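Minutes – Household Tasks Working Group, May meeting
Held Monday, 14.00, upstairs room at Elcombe
Chair: Tin-yau Fung
Also represented: Zuren (hardware), Stilau (task trials)
Minutes taken by Stilau

**1. Minutes of the previous meeting**

Agreed, with one correction. Under item 4, "folding" should read "folding and stacking". The two are scored separately and the totals quoted last time were for folding only.

**2. Matters arising**

2.1 Zuren has replaced the finger pads on both Pan units. The old pads had gone shiny and were letting go of cotton. The new ones grip better but leave lint on dark cloth.

2.2 The shared task list now has one wording for each chore. Earlier versions used "put away" and "tidy" for the same thing.

2.3 The request for a second ironing board is still open.

**3. Laundry and cloth handling**

3.1 Stilau reported on the flat-towel trials. Pan completed 84 per cent of single folds to the agreed standard, starting from a towel laid out square. Starting from a heap, the figure fell to 30 per cent. Most of the loss came at the first step, finding a corner.

3.2 The Chair asked whether the heap result would improve with more trials. Stilau thought it would, slowly. Zuren disagreed and said the limit was in the hand: two fingers cannot feel whether they hold one layer or two. No decision was reached and both views are to be noted.

3.3 Clothing was then discussed. Shorts and trousers remain harder than towels at every stage. The waistband is stiffer than the rest, the legs hide one another, and soft dark cloth gives the cameras very little to work with. Glare from pale tiles makes this worse, as the exposure settles badly between the two.

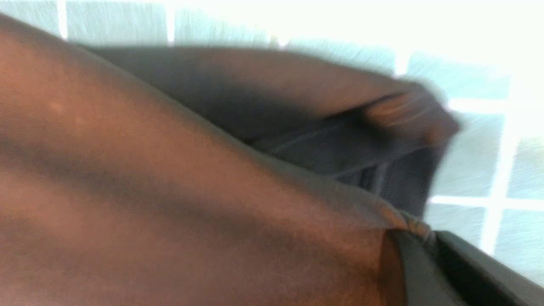 *Fig. 1. Dark garment against bare skin, with a hand at its edge and overexposed tiles behind. Wrist-level view, motion blur throughout.*

3.4 Zuren pointed out that edge detection depends on a sharp outline, and that blur of this order at the fingers removes the part of the view that matters most. A shorter exposure would help with the hand and would darken the cloth further. Extra light on the near side was suggested. Zuren to test both.

3.5 Stilau asked that frames showing bare skin be kept out of the general training set and held separately. Agreed. The Chair added that the sorting should be done by a person until the automatic filter has been checked.

3.6 Helping a person to dress or undress was raised under this item. The group's position is unchanged: it is outside the present task list. Contact force limits have not been set, and cloth under tension against a body behaves quite differently from cloth on a table. The Chair will write a short note on what would need to be in place before it could be considered.

**4. Kitchen tasks**

4.1 Loading the dishwasher: plates are reliable, bowls fairly so. Cutlery is still loaded one piece at a time and takes 21 minutes for a full basket. The group agreed that this does not count as doing the chore in any useful sense.

4.2 Wiping surfaces: good on open worktop, poor behind taps. Pan does not yet judge whether a surface is clean and simply repeats a fixed path.

**5. Shop-floor tasks**

5.1 Elcombe reported on shelf facing at its trial shop. Boxed goods can be brought forward without help. Bagged goods slump and are being left to staff.

5.2 The log now holds around 3,000 attempts. Stilau noted that many are near copies of each other and asked for more variety in shelf height before any more are added. Agreed.

5.3 Floor staff have asked for a louder warning tone when the unit reverses. Zuren to fit.

**6. Actions**

- Zuren: exposure and lighting tests (3.4); warning tone (5.3)
- Stilau: separate store for frames under 3.5; revised shelf trials (5.2)
- Chair: note on dressing tasks (3.6)
- Elcombe: ironing board (2.3)

**7. Any other business**

Stilau asked for the cloth item to be taken first next time, as it has overrun at each meeting so far. Agreed. The meeting closed at 15.40.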